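수건 한 장의 무게

여행 가방을 쌀 때마다 마지막까지 망설이게 되는 물건이 저에게는 수건입니다. 숙소에 다 있는데 뭘 가져가느냐고들 하지만, 바닷가 마을 페디르뷔(Fedirby)에서 한 달을 지내고 온 뒤로는 생각이 꽤 달라졌어요. 그곳 사람들은 어디를 가든 자기 수건을 어깨에 걸치고 다니거든요. 빵집에도, 우체국에도, 아침 일곱 시의 방파제에도요.

마을에서 버스로 조금 들어가면 스코보다르드(Skovodard)라는 오래된 직조 공방이 나옵니다. 문을 열면 베틀 소리보다 먼저 삶은 면 냄새가 훅 끼쳐 오는데, 어릴 적 외갓집 마당에서 맡던 냄새와 어찌나 비슷하던지 한참을 문간에 서 있었답니다. 공방에서 짜는 테리 수건은 한 장에 날실이 2592올 들어간다고 해요. 숫자만 들어서는 감이 잘 오지 않지만, 손등에 대 보면 고리 하나하나가 살아 있는 느낌이 분명히 납니다(저는 그 자리에서 두 장을 샀고, 다음 날 또 가서 한 장을 더 샀습니다!).

테리 직물의 매력은 역시 고리에 있습니다. 실을 팽팽하게 당기지 않고 느슨하게 올려 작은 고리를 만들면 물이 닿는 면적이 넓어지지요. 고리가 길면 폭신하지만 더디 마르고, 짧으면 조금 까슬한 대신 반나절이면 바싹 마릅니다. 페디르뷔 사람들은 대체로 짧은 쪽을 좋아하더군요. 바람 많은 동네다운 취향이에요.
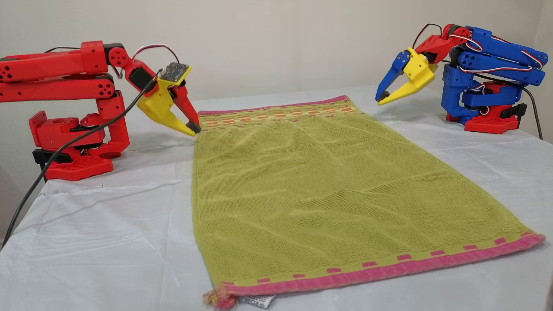

두께를 고르는 법

수건의 두께는 흔히 제곱미터당 그램으로 말합니다. 얇은 여행용은 175그램까지도 내려가고, 호텔 욕실에서 만나는 묵직한 것은 800그램에 이르기도 해요. 저는 오랫동안 무거울수록 좋은 수건이라고 믿었는데, 장마철 베란다에서 이틀째 눅눅한 수건을 만져 본 뒤로 마음을 고쳐먹었습니다. 얼굴용은 가벼운 것으로, 목욕용은 중간쯤으로 두고 두꺼운 것은 겨울에만 꺼내 씁니다.

세탁은 생각보다 단순합니다. 새 수건은 쓰기 전에 한 번 빨고, 섬유유연제는 넣지 않고, 널기 전에 양 끝을 잡고 크게 몇 번 털어 주세요. 공방 옆 찻집 카사(Kassa)에서는 창가 빨랫줄에 행주를 널기 전에 어찌나 힘차게 털던지, 찻잔을 든 채로 넋을 놓고 구경했어요. 그 집 계피빵 이야기도 하고 싶지만 지면이 모자라니 다음으로 미루겠습니다.

낡은 수건의 다음 자리

7월이면 마을 광장에서 트리칸세(Trikance)라는 작은 천 장터가 열립니다. 해진 수건을 가져와 욕실 매트나 아기 턱받이로 고쳐 가는 자리인데, 지난여름에는 모인 수건이 거의 2000장이었다고 해요. 저도 모서리가 다 풀린 파란 수건을 들고 가서 가장자리만 새로 감쳐 왔습니다. 바늘땀이 삐뚤빼뚤하지만 지금도 부엌 고리에 걸어 두고 매일 손을 닦습니다.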